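International Trade Practice
Unit 6: Export documentation and terms of delivery

6.1 Purpose of the commercial invoice

The commercial invoice is issued by the seller and is the primary document used by customs in the importing country to assess value. It must state the parties, the terms of delivery, the currency, the country of origin and a description of the goods sufficient for tariff classification. "Garments, assorted" is not sufficient. Fibre content, method of construction (knitted or woven) and quantity per line are required.

6.2 Classification

Apparel is divided at chapter level by construction. Knitted or crocheted articles fall in Chapter 61; articles not knitted or crocheted fall in Chapter 62. An error at this level carries through to the duty rate and any claim for preferential origin.
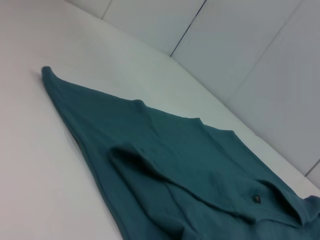
Page 107

6.3 Worked case

Brumora, a manufacturer, sells 829 cartons to Zovell under FCA Staruneck. The forwarder, Ruppert, is nominated by the buyer. Delivery occurs when the goods are loaded on the buyer's collecting vehicle at the seller's premises. Risk passes at that point. Export clearance remains with the seller; main carriage and import clearance are for the buyer's account.

Note that FCA does not oblige either party to insure. Under CIP the seller must insure, and the level of cover differs between the 2010 and 2020 rules.

6.4 Set work

Prepare the invoice and packing list for the case in 6.3. Maximum 2 pages. Retain your drafts, as the same shipment is used for the letter of credit exercise in February.

Revised 14 Dec 2019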